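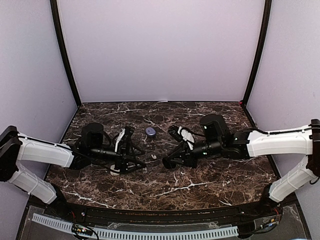
How I Covered My Old Work Table With Marble-Look Contact Paper

I've wanted a dark marble top forever, and I have never once had the budget for one. So last June I finally gave in and bought the peel-and-stick kind, and I liked it so much that I've now done three surfaces in the house. This is how I do it, including the parts I messed up the first time around.

My table is a plain rectangular one I picked up at a yard sale in Masville. Solid, good legs, horrible top. The pattern I went with is a deep brown with white and tan veins running all over it, and if you're a beginner I really do recommend something dark and busy like that. My first try was a white one with faint gray lines and you could see every crumb I'd trapped underneath!

What I used:
Vinyl contact paper (mine was from Nistier, the wide roll)
A plastic smoothing card, or an old gift card wrapped in a sock
A craft knife and fresh blades
Rubbing alcohol and a lint-free cloth
Fine sandpaper
A hair dryer
A pin

Prep the top

Sand down any bumps and fill the dents. I skipped the filling on my first table and there's a little crater by the left corner that my coffee cup finds every single morning. Wipe off the dust, then go over the whole thing with rubbing alcohol and let it dry. I like to do this the night before so I'm not tempted to rush.

Cut it big

Roll the vinyl out face down and give it a day with some books on the corners if it's curling on you. Leave yourself 2 extra inches on every side. If your roll isn't wide enough and you need a seam, lay both pieces out face up first and slide them around until a couple of the veins more or less meet. It won't be perfect (real slabs have seams too), but you don't want a big white streak that just stops dead.

Stick it down

Peel back only the first few inches of backing and line that up with the back edge of the table. Press it down from the middle out toward the sides. Then pull the backing away from underneath with one hand while you smooth with the other, a little bit at a time. A second person is great here. My neighbor Neelam Kandpal held the roll for me and kept the tension even, and hers is still the best stretch on the whole table.

If it goes on crooked, lift it right away, slowly, and start over from the last straight spot. Don't try to steer it back. It'll stretch and then you've got a ripple forever.

Bubbles

Push the big ones out to the nearest edge with the card. For small ones, poke a tiny hole at one side with the pin, and press the air toward the hole. On a dark veined print you'll never find the hole again.

Edges and corners

Warm the overhang with the hair dryer on medium until it goes soft, then fold it down and under. At the corners I fold it like I'm wrapping a present and trim off the extra layer. Change your blade before this part! A dull one drags and tears.

If your table sits tight up against a wall, pull it out and wrap the back edge as well. I just trimmed mine flush once and it started lifting in up to three weeks.

Looking after it

Damp cloth, mild soap, no scouring pads. Always use a trivet for hot pans. I have a cork one from the flea market at Benport that lives on the table full time now.

Next on my list is the shelf over the washer, as soon as I talk myself into emptying it.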